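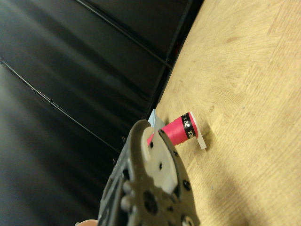

Pink thread on a wooden tabletop.

Partington Sewing Guild Members' Forum
Topic: Storage of older thread, revised guidance

Guild_Office
Posted 8 Aug 2022
Members are advised that thread donated to the Partington workroom will no longer be accepted if it is more than 25 years old. Older thread may be kept for hand basting. Please test each spool before use by pulling a short length between both hands. Thread that snaps without stretching should be discarded.

hemline_north
I must register an objection. Age alone is a poor measure. I hold 40 spools of cotton from my grandmother, stored in a closed drawer, and they sew as well as anything bought in July.

Sisent_Quilters
Our group supports the limit. We lost a full quilt top to weak thread. The seams opened at the first wash, and the spool had passed the pull test.

hemline_north
With respect, was that spool kept in sunlight? The guidance does not mention light at all.

Sisent_Quilters
It stood on a windowsill at the Mandar hall for 2 summers. The point is accepted, although donors seldom tell us how their thread was kept.

bobbin_case
May I ask whether polyester is covered? The notice does not say.

Guild_Office
The limit applies to cotton and silk. Polyester will be accepted at any age if it passes the pull test. A line concerning light will be added to the notice. The age limit stands for the present.

hemline_north
Noted. I remain of the opposite opinion and shall keep my cottons at home.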